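Report on the Visit to the Clamstead Supply Center

In March, members of the Lewis Office Services Association visited the supply center at Clamstead, which provides stationery and small equipment to schools and public offices throughout the Stastberg area. The visit began at 9:30 a.m. in the front office and ended shortly after lunch.

The center keeps 635 stock lines on two floors. Bulk paper, envelopes and archive boxes are held on the ground floor, where deliveries are received until noon. Small items are handled upstairs, and most of the morning was spent there. Staff reported that orders for small items reached 890 in the month before our visit, with returns handled separately at the east end of the floor.

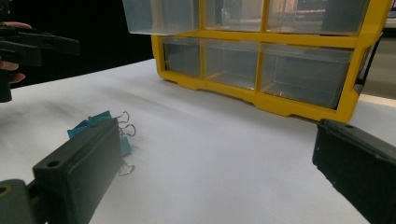
Sorting of returned desk supplies follows a method introduced at the Grono branch two years ago. Mixed items are emptied onto a table, grouped by type and put away in small drawer units before going back to the main shelves. The yellow cabinet on the white table, with its translucent plastic drawers, is suited to articles such as binder clips, which are easily lost in deeper bins. Members asked whether labels were needed on clear drawers. The center's view is that they are, particularly where two sizes of the same article are kept side by side.

The group then viewed the packing area. Orders are made up in lots of 40 and checked against a printed list - the list travels with the carton and is signed at the receiving office. Cartons for Stastberg leave first. Members noted that the aisle next to the scales is narrow and that carts must wait at busy times.

The Association thanks the center for its hospitality. Copies of the Grono sorting guide are available from the Lewis office for a charge of $5, including postage.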